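Re: [cell-practice] Start-of-episode rules, draft 2

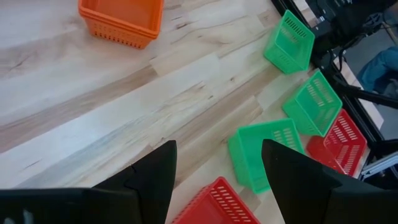 Hi all,

Sorry for the slow reply, I've had Raíssa's draft open in a tab since Monday and kept getting pulled away. Most of it I'd sign tomorrow. Comments inline, and I've snipped the parts I'm happy with.

Raíssa Rezende wrote:
> 4.1 Baskets must be placed at varied positions and angles before each
> episode. The operator should not square them to the boards.
> 4.2 No person may be within reach of the arm while it is under power.
> 4.3 Any episode in which an object starts partly outside the wrist
> view shall be discarded.

4.1 yes please! We went back through 733 episodes from the Kevlow cell in August and in 423 of them the baskets were lined up like a shop display. People can't help themselves, they tidy. I'd go a bit further and say colours shouldn't have a home side either. One orange off on its own and the greens bunched up near the rail is a perfectly good start, as long as it isn't the start every single time. Could we add "spacing" after "angles"?

4.2 I agree with the spirit, but "within reach" needs pinning down or every site will read it differently. Zanden measures from the base, we measure from the fingertips with the gripper open, and those are quite different circles. Somebody sitting on the floor past the table edge might be fine by one and not by the other. My vote is tape on the floor, measured with the arm at full stretch, and knees count (a leg is a person, folks). The Miranda checklist has wording along those lines and I reckon we could pinch it.

4.3 is the one I'd fight. With a wrist camera something is nearly always half out of view, or tucked behind a finger, or sitting behind another basket. If we binned all of those we'd lose almost 787 episodes from our last batch of 2,138, and they're the useful ones! I'd rather it said the operator notes the total number of baskets on the table before starting, and the reviewer checks against that note. Discard only if the note is missing.

One more that isn't in the draft at all: cables. The Fumemton guide wants every loop beside the rail clipped down before power on, and I'd like the same here, plus a quick tug test at the start of each shift. We had a loop catch a basket rim last winter and it took the whole afternoon to get the alignment back.

Happy to write up 4.2 and the cable bit if nobody else is keen. Raíssa, do you want them as tracked changes or just pasted into an email?

Cheers,
Deb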